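Film Distribution and Exhibition
Handout 7: How a small film reaches the cinema

Please read these notes before the seminar. In the last class we spoke about production companies. Today the topic is what happens after the film is finished.

Our case is Fornero, a low-budget drama produced by Hadgu and sold to the distributor Drakmont. The distributor did not open the film everywhere on the same day. It opened in 3 cities in November, and then it was moved step by step to more screens. This is called a platform release. A wide release, in contrast, begins on many screens at once and needs much more money for advertising.

Terms to know:
Print and advertising costs (P&A)
Holdover: a cinema keeps the film for one more week
Per-screen average: the weekend income divided by the number of screens

In its first weekend Fornero sold 1,093 tickets. In the second weekend it was 529. Consider if this drop is a bad sign when the number of screens stays the same, and which information is still missing for you to decide.

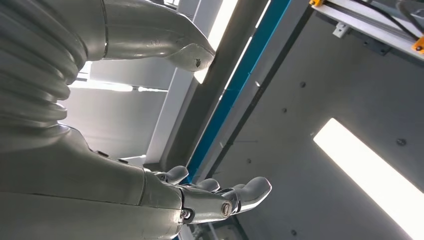
Department of Film and Media Studies, Hurnamness College

For the seminar, write one page about a debut film of your choice and its release plan. Bring it on paper. Students who were absent last week should also read the chapter on festival premieres.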